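Drumside Notes > Workshop > House rules

10/31/19

I've been promising Mwanahawa Tanui a proper write-up of our bench rules for ages, and with the nights drawing in (and the kettle on) I've finally sat down to it.

The first rule, and the one I'd fight for, is to clamp your bins. A bin that creeps a few millimetres between runs will spoil a whole afternoon's results, and you'll blame the arm for it, as I did at Shirima for most of a wet November! The second is to write down the object set before you start and stick to it, soft things and awkward cups included.

Then there are cables. Leave slack at every joint, and move the arm through its full reach by hand, slowly, before you let it go at speed.

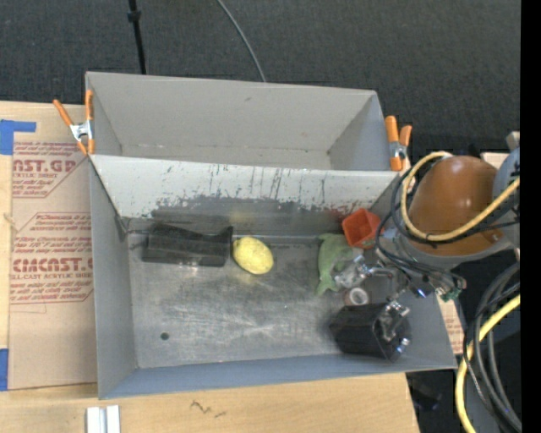

I'm fussier still about resets. Put everything back by the same method each time, hands out before the arm is enabled, and log the failed grasps as carefully as the good ones. We got to 594 that way and I trust every line of it.

Related posts
Naming your log files at Clustance
A day out at Medell

Contact | © Drumside Notes | Back to top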